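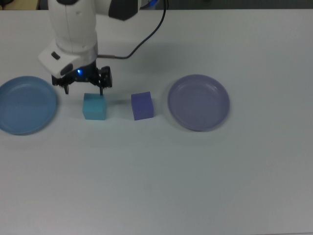 Tabletop Sorting Group, Skundville
Reports > Bilness Fund > Spring progress note

March 2023

Dear Veronika Pap,

You asked what the money has become. Mostly it has become cubes and plates. The task is still the one in the proposal: blue cube on the blue plate, purple cube on the purple plate. Explained at a family dinner, it takes four seconds and ends the conversation.

The plates took longer to settle than the budget allowed. Béla Tóth wanted deep bowls, which hide a cube nicely and tell you nothing about where it sits. We went with shallow ones.

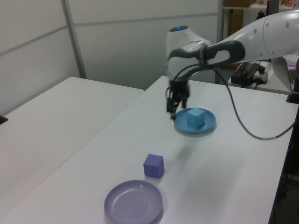

Color took up the rest of the winter. Our first blue and our first purple were the same color after lunch, so Ilir Grgić went through 42 paint chips and kept 2. The plates don't match their cubes exactly, and we've stopped minding. Close enough to pair up is what the task needs.

Spending is on plan, apart from 16 spare cubes ordered by Máté Rácz, who is an optimist.

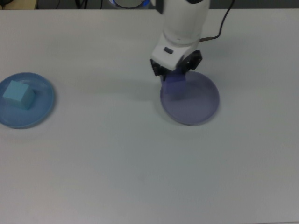 2 min read

Next comes starting position. The written layout currently says "spread out," and we have learned that each of us means something different by it. A proper layout sheet will reach you in June, along with the receipts.

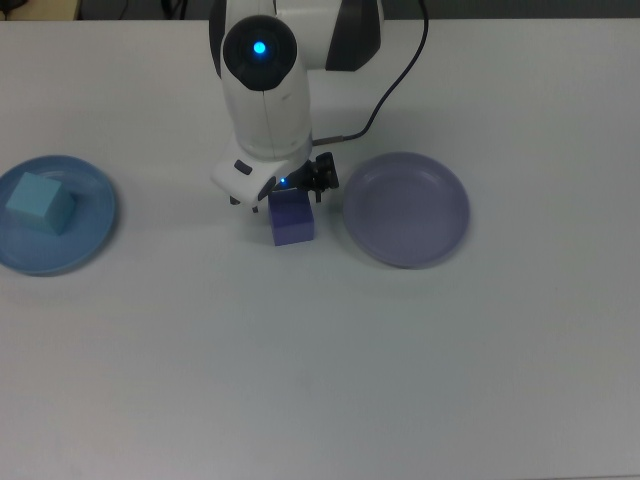
We'd also like to keep the plain white table. The patterned cover is back in the closet, where it cost nothing and offends only me.

Zoltán Bíró

Comments
Ilir G.: It was a nice cover.
Máté R.: You'll want those spares.

Contact the group | © Tabletop Sorting Group | Back to top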